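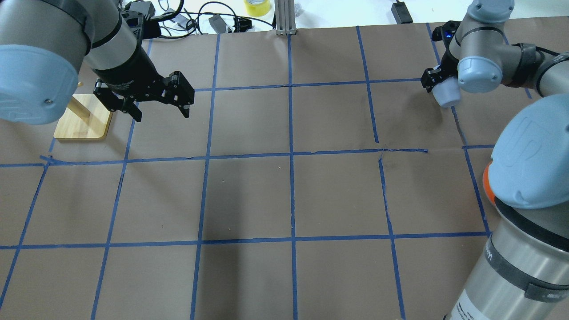
Skalari

# veta-seedlist

Hi! So this is my garden seed list, all of it, in one CSV file. I've been typing it up on and off for years (mostly in August, when it's too hot to do anything useful outside) and a few people on the forum asked for a copy, so I cleaned it up and put it here.

## What's in it

1,000 rows, one per sowing. A sowing means I put something in dirt and wrote it down. If I forgot to write it down, it isn't in here, sorry! There are 37 kinds of vegetable and herb, and way too many of the rows are lettuce.

Columns:

- `crop` - plain name, lowercase
- `variety` - whatever the packet said, spelled how the packet spelled it
- `month` - month sown
- `where` - `bed`, `pot` or `sill`
- `days_up` - days until I saw green
- `notes` - free text, sometimes rude

## Things to watch out for

A blank `days_up` can mean nothing came up OR that I was away and missed it. I know, I know. I'd leave those rows out if you're working out averages. The biggest real number is 45, for some parsley I had completely given up on.

I changed potting mix partway through, from Bednarek to a cheaper bag, and you'll probably notice peppers getting slower after that. Rows from before the switch have "old mix" in the notes.

Beans named `fesmont` are a pole bean I got in a swap. I've never found that name anywhere else, so if you know what it is, please open an issue.

## Using it

Opens fine in any spreadsheet. There are 2 rows with a comma inside the variety name, and they're quoted, so don't split on commas by hand.

Do whatever you like with it. A link back is nice!

2 comments · 37 shares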